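Apr 8, 2026

I promised a few people I'd write up what I did to the planner over the winter, and then the winter went by, so here I am with a big mug of tea and no more excuses.

The short version is that Kuton (my little motion planning project, for anyone new around here) used to treat every piece of furniture as one fat box. It was fast and it was safe, and it also meant the arm refused to go anywhere near a seat cushion, because as far as the planner knew the seat was somewhere inside the chair's box and the box was solid all the way up! I put up with that far longer than I should have. Since October I've been swapping the boxes for sets of small convex pieces, and I'm so pleased with how it's going that I've been boring everyone at dinner with it.

My test rooms are all simulated, and I keep going back to the same one. The armchair is the hard case, with its cushioned back and those big puffy arms, and the chest of drawers is where I try out the perception side, mostly the thin and see-through things that depth likes to forget.
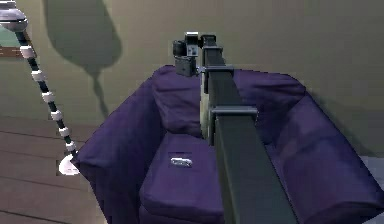
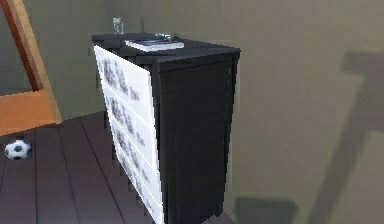

The glass on the chest and the small flat thing on the chair's seat both get their own collision pieces now.

Hanna Krawczyk wrote to me that convex pieces are lovely until you have too many of them, and that I should be caching the distance checks between planning calls before I touch anything else. She's right, of course. My worst room comes out at 1167 pieces, and with 3000 samples per query you really do feel every one of them. I've started on a cache that only throws out the pairs whose objects have moved, and it works nicely except when the base moves too, at which point everything is stale and I'm back where I began.

So that's the next couple of weekends. I also want to bring the planning timeout down from 30 seconds to something a person could sit through without wandering off to the kitchen, and to clean up the config files, which still have two different names for the same safety margin (my fault, both of them). If you're running the old version, keep your box settings for now, they'll still load.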